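Dernière mise à jour : jeudi 23 janvier 2025
Rubrique : Clubs et compétitions > Guide de l'organisateur

4. Préparation de la pesée

1. Allumer la balance Clurnum et attendre l'affichage du zéro.
2. Contrôler l'appareil avec le poids étalon, à 2 reprises.
3. Saisir le nom du lutteur, puis sa catégorie — le style se choisit à l'écran suivant.

Attention : ne pas déplacer la balance après l'étalonnage.
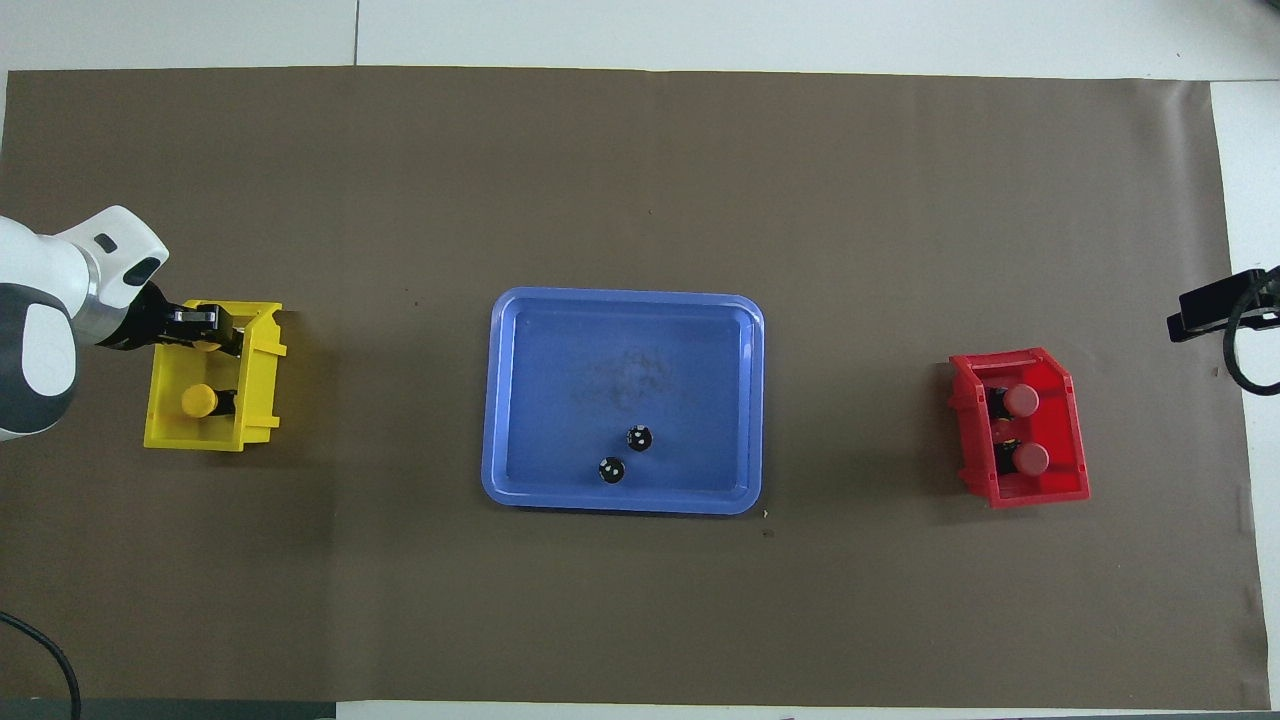

5. Enregistrement des résultats

1. Valider chaque poids avant d'appeler le lutteur suivant.
2. Remettre la feuille signée à l'arbitre principal.

Note : la mémoire contient presque 100 pesées.

À lire aussi
Tracer les cercles du tapis
Tournoi d'Atard : horaires de février
Établir le tableau des repêchages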